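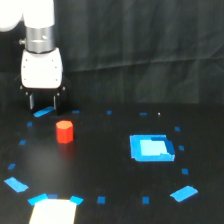 How long should I rest a rye dough before shaping it?
Go by the look of it and give it until small cracks and pinholes show across the floured top, which in a kitchen at normal room temperature means a bit over an hour for most recipes.

usuga_crumb
Posted 9:40 pm
Pulling that out of the beginner page because I finally tried it tonight and wow, what a difference! I've been baking the Odenden loaf all fall (the dark one with caraway, from the old club handout) and always shaped it by the clock. This time I waited for the cracks and the crumb came out even all the way to the bottom. No gummy line! Total dough weight was 1144 grams, 84 percent water, baked in the long tin.

millpond84
Posted 9:58 pm
Congrats, that gummy line haunted me for two winters. I don't agree with the page, though. Cracks are a great sign for the final rise, but if you wait for them before shaping, you've spent a lot of the dough's strength already. I shape as soon as it feels airy under a wet hand.

usuga_crumb
Posted 10:06 pm
Huh, mine still rose nicely in the tin after that. Maybe my starter is just peppy this month? I feed it with Cerna whole rye and it goes wild on that stuff.
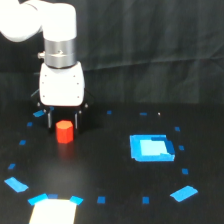 Red hexagonal block on a black tabletop

tin_and_peel
Posted 10:31 pm
Cerna rye is so good!! I drive out to the Tistilham market for it and come home with way too much. On the shaping question I'm with the beginner page. Rye doesn't hold gas like wheat does, so "strength" isn't really the word for what you'd be losing – it's acid and starch doing the work in there. Wet hands, quick shape, into the tin, done.

millpond84
Posted 10:44 pm
Fair point on the word. I still think you lose something. Try splitting one batch, shape half early and half at the cracks, same tin size for both. I did that in October and the early one stood taller. The late one had more tang, I'll give you that, and my family picked it.

tin_and_peel
Posted 10:52 pm
So the late one won, ha. What temp are you baking at? I go 480 for the first stretch and then drop to 320 and leave it in until the sides pull away.

millpond84
Posted 11:03 pm
I don't drop that low, 375 for me. Thicker crust, but I like something to chew on.

usuga_crumb
Posted 11:15 pm
OK, I'm doing the split batch! I have 2 matching tins and plenty of caraway. Will cut both after a full day of resting (the hardest part, the whole house smells amazing right now) and post how they compare.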